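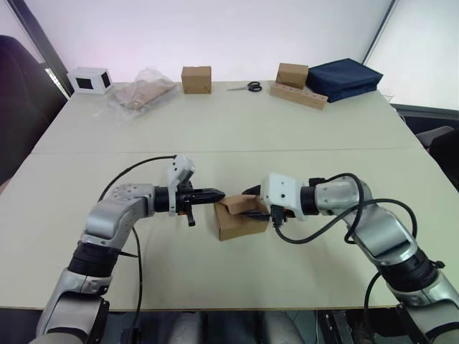 Why do people fold the flaps of a small carton in the wrong order? Mostly they shut the pair nearest the hand first and only find out at the end that the tuck flap has nowhere to go.

3.2 Small cartons and the packing table

Small cartons got far less attention in the earlier work than the big ones. Dufour's packing notes give them a paragraph. We think that is a mistake. A large carton forgives a lot: the board is stiff, the creases are long, tape covers most sins. A small one has short flaps, and a short flap either follows its crease or crumples. Once crumpled it stays that way, more or less, and the next fold has to fight it.

The light brown carton in the middle of the table in Figure 4 shows the stage we are interested in. Flaps partly folded open, crumpled upward, neither flat nor standing. We call this the half-open state. Packers at Pradside had no word for it but all knew it, and most disliked it. "You've got to hold it and fold it and you've only the two hands," as one put it.

Figure 4. A small carton in the half-open state on the cream packing table. Small cartons, scissors and other items along the far edge.

The table matters more than we expected. Ours is pale cream, two panels joined, with a faint seam running across the middle. Pale tops were asked for by the packers, who said brown board on a brown bench is tiring to look at all day. The seam we had worried about. In the February sessions no one mentioned it until asked, then 3 said it was useful for lining up a box and one said it was a nuisance for crumbs.

Layout next. Things not in use go to the back edge, the middle stays free for the carton in hand. Our back row includes a clear plastic bag with a flat tan cardboard item in it, a small closed carton, scissors with black handles, and folded navy-blue fabric in thick layers. Another small carton sits up on a wooden block with a row of round holes along the top. Raised like that it is easier to pick out from a seated position, or so we were told – we did not test it separately.

Scissors caused the most disagreement. Riron's house rules want them hung up when not in hand. Drarkeo lets them lie flat on the table, blades closed, at the back. We followed Drarkeo. Hanging them meant a reach, and packers at Pradside simply stopped putting them back.

On the folding itself. Four packers, 201 cartons, two folding orders. Order A: short flaps first, then long, then tuck. Order B: whichever flap is nearest, then teh rest as they come. Order B is what people do untaught. Crumpled flaps were noted by eye at the bench by Hedvika Krajčí, so a slight crease one day may have been let off on another. We kept her notes as written.

Main thing from the notes: trouble starts with the second flap. The first goes down well enough under either order. At the second, people press from the top insted of at the crease and the board buckles in the middle. Pressing at the crease is slower to learn with cartons this size – fingers get in the way of one another. Results for both orders are in section 4.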